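4. Fitting and loading the shelf tray

The Trukdale tray holds boxed and packaged dry goods inside a cabinet or on an open shelf. Fit the tray before you put anything in it.

1. Wipe the tray with a damp cloth and dry it.
2. Set the tray on a level surface with the corner socket toward you.
3. Check the inside of the socket for scraps of packing material.
4. Put boxes in on their long side, with the printed face turned toward the open part of the tray – this keeps the flavor name readable.
5. Leave a gap at one end of each box so you can get hold of it.

Note: The tray comes in one size. If your shelf is under 200 mm deep, see section 3.
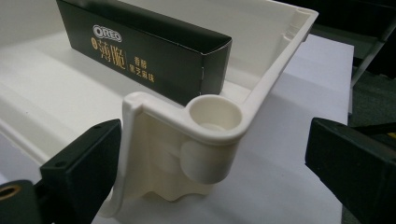

Page last changed: February, revision 3

A flat carton such as the Oreo box in black sesame flavor can stay in its own packaging. Keep end flaps folded in. An open flap can catch on the wall of the tray when you pull the box out.

Caution: Do not load the tray past 2,000 g. Do not lift a loaded tray by the socket or by the bracket flange.

6. When the tray is loaded, push down lightly on each corner. If it rocks, take the boxes out and set it again from step 2.
7. Leave the socket empty unless you have the Undlow divider post (part 144, sold separately). Fitting the post is covered in section 5.

Wash by hand in warm water with mild soap. Do not use scouring pads on the inside curves.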